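The microwave door, again

30/01/2024

I promised Markos Kouris that I would write down what we learned in January, before I forget the details. So this post is long on small things and short on theory.

The task is simple to say: two arms, one microwave, the door must be opened. We train the policy from demonstrations, and Glykeria Psarras did most of them by teleoperation.

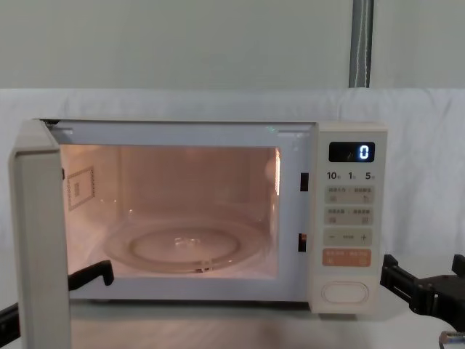
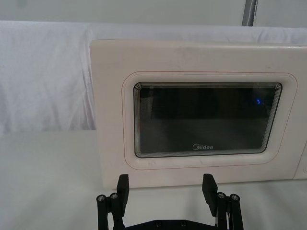 The microwave task: first from the chest camera, door open, then from a wrist camera, door closed.

Our dataset for the door has 2,017 demonstrations. For a long time I believed that more of them would help, and I was wrong in this. We trained once with the full set and once with a subset of 999, where Glykeria had kept only those in which the finger goes to the same part of the door edge. The smaller set gave the better policy. With the full set, the arm often hesitated near the edge, as if it wanted to follow two people at the same time.

The second thing is about the cameras. From the chest view the door edge is very thin when it stands wide open, and the black finger covers part of what the policy needs to see. From the wrist, the closed front fills a large part of the view, but almost everything in it is white – the oven, the cloth, the table. I expected that the dark window would be enough for the model to find its place. It was enough for left and right, much less for distance. When we removed the wrist view from training, the fingers stopped too early. When we removed the chest view, the second arm did not know when to wait.

Markos asked if we can reuse the same policy for the cabinet at Bernden, which has a door with a real handle. I think no, but I would like to try it before I say it loudly. First I want to repeat the 999 run with two other random seeds, because one good training is not yet a result. Glykeria is already sorting the next demonstrations, and I owe her a better labeling tool.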